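3. 자사주 매입 공시와 실제 집행 사이의 간격

앞 절에서 배당 이야기를 꽤 길게 했으니 이제 자사주 매입으로 넘어가려 한다. 두 가지 모두 회사가 주주에게 돈을 돌려주는 길이지만, 배당은 결의가 나면 정해진 날에 계좌로 들어오고 자사주 매입은 결의가 난 뒤에도 회사가 언제 얼마나 살지 상당 부분 스스로 정한다. 이 절에서는 그 여유가 Ninevstead 시장에서 어떤 모습으로 나타나는지 살펴본다.
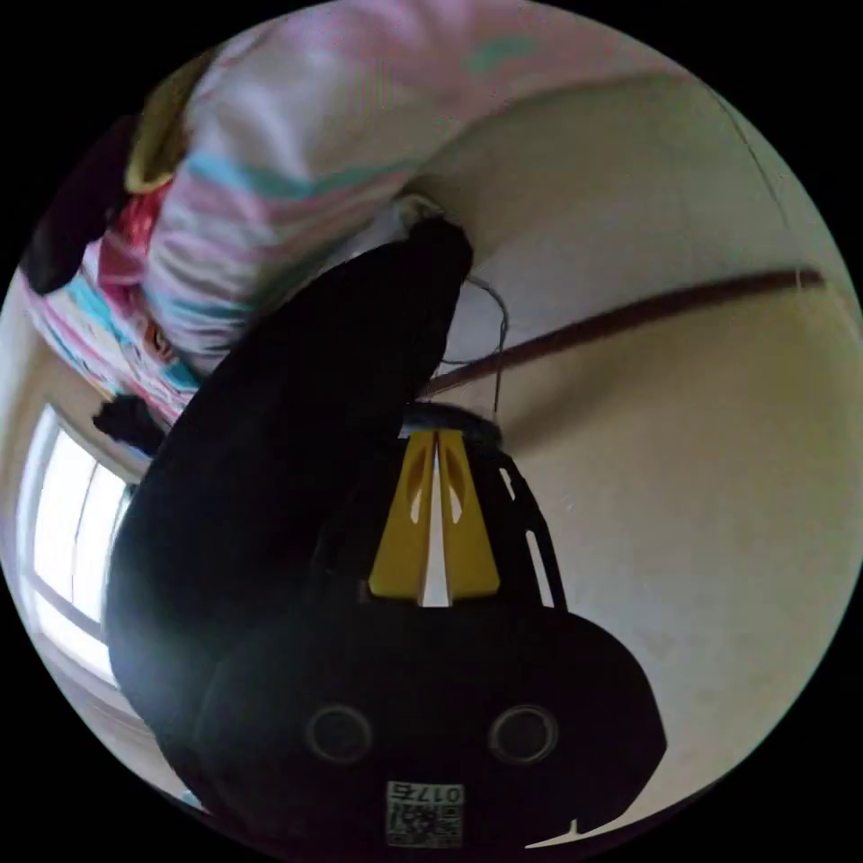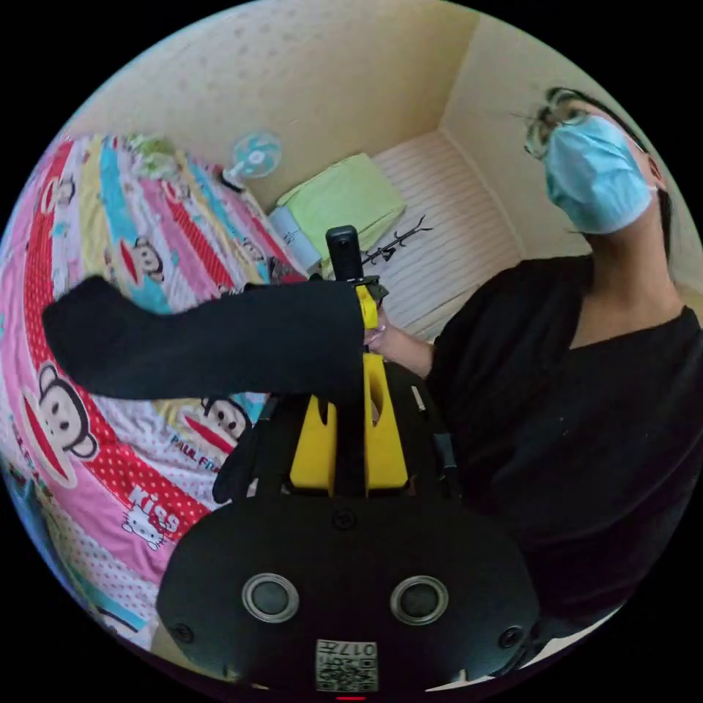
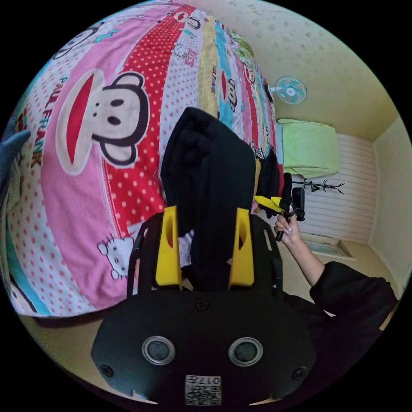 그림 1. 첫 번째, 노란 손가락이 달린 검은색 그리퍼. 두 번째, 노란 손잡이를 쥔 손. 세 번째, 검은색 옷감을 문 그리퍼.

1,918단어 · 읽는 시간 15분

3.1 문제를 어떻게 잡았는가

자사주 매입을 다룬 글을 읽다 보면 공시가 나온 날의 주가 이야기가 먼저 나오고, 그 뒤의 이야기는 슬그머니 사라지는 경우가 많다. 공시일은 날짜가 분명하고 시장의 반응도 그날 바로 보이니 연구자 입장에서 손이 먼저 가는 것이 당연하다. 우리도 처음에는 그렇게 시작했다. 그런데 자료를 모으면서 매입 한도를 발표한 회사들이 그 한도를 끝까지 채웠는지 확인해 보려고 했더니, 생각보다 품이 많이 드는 일이었다. 한도는 첫 공시에 큼직하게 적혀 있는데 집행 실적은 분기 보고서의 주석에, 어떤 회사는 정기 주주총회 소집 통지의 부속 서류에, 또 어떤 회사는 아예 다음 매입 계획을 발표하는 공시의 중간 문단에 적혀 있었다.

그래서 이 절의 물음은 소박하다. 회사가 사겠다고 한 만큼을 정말로 샀는가, 그리고 다 사지 않은 회사의 주가는 그 뒤에 어떻게 움직였는가. 물음이 소박하다고 답까지 간단하지는 않아서, 아래에서는 자료를 정리한 과정부터 조금 천천히 적어 두려고 한다. 같은 작업을 해 보려는 분들이 우리가 헤맨 자리에서 다시 헤매지 않았으면 하는 마음도 있다.

한 가지 미리 말해 둘 것은, 집행이 한도에 미치지 못했다고 해서 우리가 그 회사를 나쁘게 보지는 않는다는 점이다. 매입 결의는 이사회가 경영진에게 권한을 주는 절차이고, 권한을 받은 쪽이 그것을 다 쓰지 않는 데에는 얼마든지 그럴 만한 사정이 있을 수 있다. 주가가 갑자기 올라서 사기가 아까워졌을 수도 있고, 더 나은 투자 기회가 나타났을 수도 있고, 차입 조건이 나빠져서 현금을 쥐고 있기로 했을 수도 있다. 우리의 관심은 그런 사정이 투자자에게 얼마나 일찍, 얼마나 또렷하게 전해지느냐에 있다.

3.2 자료

기초 자료는 Quintero 공시 자료집에서 가져왔다. Quintero 자료집은 Ninevstead에 상장된 회사들의 공시 원문을 제출 시각과 함께 보관하고 있으며, 정정 공시가 나오면 원래 문서를 지우지 않고 그 뒤에 덧붙이는 방식을 쓴다. 이 점이 우리에게는 무척 고마웠다. 매입 한도가 중간에 바뀐 경우를 최종본만 가지고 보면 처음부터 그 한도였던 것처럼 보이는데, 원문이 남아 있으면 언제 어떻게 바뀌었는지 따라갈 수 있기 때문이다. 자료를 마지막으로 내려받은 날은 2025년 11월 22일 토요일이고, 그 뒤에 올라온 정정은 반영하지 않았다.

처음 검색에서 걸린 매입 공시는 약 2,000건이었다. 여기에서 임직원 보상용으로 미리 정해 둔 취득, 합병 반대 주주의 청구에 따른 취득, 그리고 우선주만을 대상으로 한 취득을 뺐다. 회사가 자기 판단으로 시기와 수량을 고를 수 있는 경우만 남기려는 뜻이다. 남은 공시는 1,918건이다. 줄어든 폭이 크지 않아 보일 수 있는데, 검색어를 처음부터 좁게 잡은 덕분이기도 하고, Ninevstead의 공시 서식이 취득 목적을 맨 앞 칸에 적게 되어 있어서 엉뚱한 공시가 많이 섞이지 않은 덕분이기도 하다.

집행 실적은 손으로 옮겨 적었다. 자동으로 읽어 들이는 방법도 시험해 보았지만 주석의 서술 방식이 회사마다 너무 달랐다. 어떤 회사는 분기 중에 취득한 주식 수를 적고, 어떤 회사는 결의일부터 누적된 수를 적고, 어떤 회사는 취득에 쓴 금액만 적는다. 금액만 적힌 경우에는 해당 분기의 거래량 가중 평균 가격으로 나누어 주식 수를 어림했다. 이렇게 하면 오차가 생기지만, 주식 수와 금액을 모두 밝힌 회사들로 되짚어 보니 결론이 달라질 만한 크기는 아니었다. 옮겨 적는 일은 두 사람이 따로 했고, 서로 다르게 적힌 항목은 원문을 펴 놓고 함께 다시 읽었다. 다르게 적힌 이유는 대개 주식 병합이나 분할을 어느 시점에서 반영했느냐에 있었다.

가격 자료는 배당과 분할을 조정한 종가를 썼다. 거래가 정지되었던 날은 비워 두었고, 앞뒤 값으로 메우지 않았다. 거래 정지가 길었던 회사는 공시 뒤의 수익률을 계산할 때 빠지게 되는데, 집행률만 따지는 표에서는 그대로 남아 있다. 표마다 관측 수가 조금씩 다른 까닭이 여기에 있으니 읽으실 때 참고해 주시면 좋겠다.

3.3 집행률을 재는 방법

집행률은 결의된 기간 안에 실제로 취득한 주식 수를 처음 공시한 한도로 나눈 값이다. 말로 적으면 한 줄인데, 실제로 계산하려고 하면 결정해야 할 것이 제법 많다.

먼저 한도가 중간에 늘어난 경우가 있다. 늘어난 한도로 나누면 열심히 사들인 회사의 집행률이 오히려 낮아지는 이상한 일이 벌어진다. 첫 한도를 다 채우고 나서 추가 한도를 받은 회사라면 더욱 그렇다. 고민 끝에 우리는 첫 한도를 기준으로 삼고, 추가 한도는 별개의 공시처럼 다루기로 했다. 기간이 겹치는 취득분은 먼저 나온 한도부터 차례로 채운 것으로 보았다.

다음으로 한도가 금액으로만 주어진 경우가 있다. 이때는 금액 기준으로 집행률을 쟀다. 주가가 오르면 같은 금액으로 살 수 있는 주식이 줄어드니 주식 수 기준과 금액 기준은 서로 다른 이야기를 하게 마련이다. 두 기준을 섞어 쓰는 것이 마음에 걸려서 따로 나눈 결과도 만들어 보았는데, 금액 기준 쪽의 집행률이 조금 더 높게 나왔고 나머지 모양은 비슷했다.

마지막으로 기간이 끝나기 전에 회사가 상장 폐지되거나 다른 회사에 합쳐진 경우다. 이런 회사는 집행률을 계산하지 않고 따로 묶었다. 끝까지 갈 기회가 없었던 회사를 미집행으로 세는 것은 공평하지 않다고 생각했다.

이렇게 구한 집행률을 가지고 공시를 3개 묶음으로 나누었다. 한도를 거의 다 채운 묶음, 일부만 채운 묶음, 사실상 사지 않은 묶음이다. 경계를 어디에 두느냐를 두고 우리끼리도 의견이 갈렸는데, 경계를 위아래로 조금씩 움직여 보아도 묶음 사이의 순서가 뒤바뀌지는 않았다. 사실상 사지 않은 묶음에는 결의 직후에 상징적으로 조금 사고 그대로 멈춘 회사들이 함께 들어 있다.

3.4 공시 직후의 움직임

공시가 나온 다음 거래일부터 15거래일 동안의 초과 수익률을 살펴보면, 세 묶음의 움직임이 서로 놀랄 만큼 닮아 있다. 나중에 한도를 다 채울 회사와 거의 사지 않을 회사가 이 시점에서는 시장의 눈에 잘 구별되지 않는다는 뜻으로 읽힌다. 공시 당일에는 모든 묶음에서 주가가 오르는 편이었고, 그 뒤로는 조금 되돌렸다가 옆으로 기어가는 모양을 보였다.

물론 평균이 닮았다는 말이 하나하나가 닮았다는 말은 아니다. 묶음 안의 편차는 꽤 컸고, 특히 거래가 뜸한 작은 회사들에서는 하루에 나온 주문 몇 건만으로도 수익률이 크게 흔들렸다. 거래 대금이 적은 회사를 빼고 다시 계산하면 곡선이 한결 매끈해지지만, 묶음 사이의 차이가 새로 생기지는 않는다.

공시 문구의 차이도 들여다보았다. 어떤 회사는 취득 목적을 주주 가치 제고라고만 적고, 어떤 회사는 자본 구조를 어느 수준까지 바꾸려 하며 그 재원을 어디에서 마련할지까지 적는다. 재원을 밝힌 공시 쪽이 나중의 집행률이 높은 경향이 있었는데, 공시 직후의 주가는 그 차이를 그다지 반영하지 않았다. 솔직한 인상을 말하자면 우리는 반대의 결과를 예상하고 있었다. 재원이 적혀 있느냐 없느냐는 공시를 끝까지 읽은 사람이면 누구나 알 수 있는 정보이고, 이런 것이 가격에 늦게 들어간다면 많은 투자자가 제목과 한도 숫자에서 읽기를 멈춘다고 볼 수밖에 없다. 다만 이 부분은 문구를 분류하는 사람의 판단이 들어가는 일이어서, 뒤의 회귀 분석에서는 보조 변수로만 두었다.

공시 시각도 잠깐 언급해 두고 싶다. 장이 끝난 뒤에 나온 공시와 장중에 나온 공시는 첫날의 수익률을 재는 방법부터 달라진다. 장중 공시는 당일 시가부터 종가까지에 공시 전의 움직임이 섞여 들어가므로, 우리는 장중 공시의 첫날을 공시 다음 거래일로 늦추어 잡았다. 이렇게 하면 장중 공시에 대한 즉각적인 반응을 놓치게 되지만, 이 절의 관심이 첫날의 반응에 있지 않으니 감수할 만하다고 보았다.

3.5 기간이 지나면서 벌어지는 차이

묶음 사이의 차이는 첫 분기 실적 보고서가 나올 무렵부터 눈에 띄기 시작한다. 한도를 거의 다 채우게 될 회사들은 첫 분기에 이미 상당한 양을 사들이고 있었다. 그리고 보고서에 그 실적이 실린 뒤로 주가가 완만하게 시장을 앞서 갔다. 사실상 사지 않은 회사들은 같은 시기에 초과 수익률이 서서히 영에 가까워졌고, 일부는 그 아래로 내려갔다.

흥미로운 쪽은 가운데 묶음이다. 일부만 채운 회사들은 사들이는 속도가 고르지 않았다. 주가가 내려간 달에 몰아서 사고 오른 달에는 손을 놓는 회사가 많았는데, 이런 회사들의 평균 취득 단가는 같은 기간의 평균 가격보다 낮았다. 한도를 채우지 않은 것이 주주에게 손해였느냐고 묻는다면 이 회사들에 대해서는 그렇다고 말하기 어렵다. 싼값에 골라 산 셈이니 남아 있는 주주에게는 오히려 반가운 일일 수 있다. 집행률만 놓고 회사를 줄 세우는 방식이 왜 조심스러운지를 보여 주는 대목이라고 생각한다.

사례를 하나 들어 보겠다. Puletti는 7월에 매입 계획을 발표한 제조업체로, 우리 표본에서 가운데 묶음에 속한다. 발표 뒤 첫 분기에는 거의 사지 않았고, 그 때문에 보고서가 나온 날 주가가 꽤 내렸다. 그런데 바로 다음 분기에 업종 전체가 약세를 보이자 회사는 남은 한도의 큰 부분을 짧은 기간에 사들였다. 결의 기간이 끝났을 때 한도는 다 차지 않았지만, 평균 취득 단가는 발표 당일의 종가보다 낮았다. 첫 분기 보고서만 보고 판단한 투자자와 기간이 끝날 때까지 기다린 투자자가 같은 회사를 두고 전혀 다른 평을 내렸을 법하다.

Puletti의 경우에 아쉬운 점이 있다면 설명이다. 첫 분기 보고서의 주석에는 취득한 주식 수만 적혀 있고, 왜 속도를 늦추었는지에 대한 말은 한마디도 없었다. 가격을 보아 가며 사겠다는 방침이 미리 적혀 있었다면 보고서 날의 하락은 더 작았을지도 모른다. 한 회사의 일을 가지고 너무 멀리 나가서는 안 되겠지만, 비슷한 모양은 가운데 묶음의 다른 회사들에서도 드물지 않게 보인다.

3.6 회귀 분석

지금까지의 이야기는 평균을 견준 것이므로 회사의 성격 차이가 섞여 있을 수 있다. 그래서 회사 규모, 현금 보유 비율, 부채 비율, 공시 전의 주가 흐름, 업종을 함께 넣은 회귀식을 추정했다. 종속 변수는 집행률이고, 표준 오차는 같은 회사의 공시끼리 묶어서 계산했다. 매입 공시를 여러 차례 내는 회사가 많아서 이렇게 하지 않으면 확신의 정도가 부풀려진다.

결과는 대체로 짐작할 수 있는 방향이었다. 현금을 많이 가진 회사일수록 집행률이 높았고, 부채 비율이 높은 회사일수록 낮았다. 공시 전에 주가가 많이 내려와 있던 회사는 집행률이 높았는데, 이 관계는 공시 뒤의 주가 흐름을 함께 넣으면 약해졌다. 회사 규모는 다른 변수를 넣고 나면 뚜렷한 관계를 보이지 않았다. 큰 회사가 약속을 더 잘 지킨다는 통념을 자주 들어 왔는데, 우리 표본에서 보이는 규모의 효과는 상당 부분 현금의 효과였던 것 같다.

과거의 집행률을 넣으면 설명력이 한 단계 올라간다. 지난번 계획을 다 채운 회사는 이번에도 다 채우는 경우가 많고, 지난번에 사지 않은 회사는 이번에도 사지 않는 경우가 많다. 어찌 보면 싱거운 결과지만 투자자에게는 꽤 쓸모가 있다. 새 공시를 읽기 전에 같은 회사의 지난 공시와 그 뒤의 주석을 찾아보는 것만으로도 이번 한도를 어느 정도로 받아들일지 가늠할 수 있기 때문이다. 그럼에도 공시 직후의 주가는 과거의 집행률과 약하게만 연결되어 있었다.

업종별로 나누어 보면 결과가 조금 들쭉날쭉해진다. 소재와 화학 쪽은 원료 가격에 따라 현금 흐름이 크게 움직이다 보니 집행 시기가 한쪽으로 몰리는 경향이 있었고, 유통 쪽은 연말 성수기를 앞두고 재고를 쌓아야 하는 분기에 취득이 줄었다. 금융업은 감독 규정이 따로 있어서 같은 식에 넣는 것이 적절하지 않다고 보아 뺐고, 부록에서 별도로 다룬다.

3.7 남는 문제와 한계

우리가 가장 신경이 쓰이는 부분은 집행 실적이 드러나는 간격이다. Ninevstead의 규정상 회사는 분기마다 실적을 밝히면 되므로, 분기 안에서 언제 샀는지는 대개 알 수 없다. 일별 취득 내역을 스스로 공개하는 회사도 있지만 수가 적고, 그런 회사는 대체로 집행률도 높아서 이들만 따로 분석하면 표본이 한쪽으로 기울게 된다. 분기 안의 시점을 모르는 채로 취득과 주가의 앞뒤를 따지는 데에는 한계가 있고, 이 절에서 말한 흐름도 그만큼의 여유를 두고 읽어 주셨으면 한다.

또 하나는 자사주를 산 다음의 처리다. 산 주식을 태워 없애는 회사와 금고에 넣어 두는 회사는 주주에게 주는 의미가 다르다. 넣어 둔 주식은 언젠가 다시 시장에 나올 수 있고, 때로는 우호적인 상대에게 넘어가기도 한다. 이 절에서는 취득까지만 보았고 소각은 다음 절에서 다룬다. 처음에는 한 절에 모두 담으려고 했으나 표가 너무 커져서 나누게 되었다.

측정의 문제도 남아 있다. 앞에서 말한 것처럼 금액만 밝힌 회사의 주식 수는 어림한 값이고, 정정 공시가 뒤늦게 올라오는 경우도 있다. 특히 결의 기간이 끝난 지 얼마 되지 않은 계획들은 앞으로 숫자가 조금 바뀔 수 있다. 마지막 분기의 공시를 모두 빼고 다시 계산한 결과를 부록의 둘째 표에 실었으며, 본문의 결론과 크게 어긋나지 않는다.

그리고 회사가 공시할 당시에 정말로 살 마음이 있었는지는 우리 자료로 알 수 없다. 집행률이 낮은 공시 가운데에는 처음부터 주가를 떠받치려는 뜻만 있었던 것도 있을 테고, 진심으로 사려다가 사정이 바뀐 것도 있을 것이다. 이 둘을 갈라 보려고 경영진의 개인 매매 기록을 맞추어 보는 작업을 하고 있는데, 기록의 형식이 해마다 조금씩 달라서 아직 정리가 끝나지 않았다. 지금까지 정리한 부분에서는 집행률이 낮은 계획의 공시 직후에 임원의 매도가 약간 더 잦은 것으로 나오지만, 표본이 작아서 여기에 수치를 싣지는 않는다.

다음 절에서는 취득한 주식의 소각 여부를 같은 표본에 덧붙이고, 가운데 묶음의 회사들을 취득 단가에 따라 다시 나누어 본다. 변수의 정의와 묶음의 경계는 이 절의 것을 그대로 쓰되, 금액 기준으로 한도를 정한 공시는 별도의 열에 표시한다.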